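Callimine Peer Line: Common Questions

Who can call?
Anyone 14 or older who is being hurt, controlled or put down by a partner, parent or relative.

Do I need proof?
No. You don't have to call it abuse, either.

Will you tell my family?
No. We never call back unless you ask us to.

When are you open?
2 to 8 p.m. Leave a message for Solange Barbosa at other times.

Can I come in person?
Yes, at the Zosedby office. Ask for Corentin Guillot. 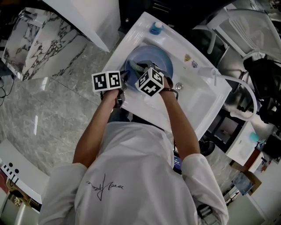 At the sink, with a blue washbasin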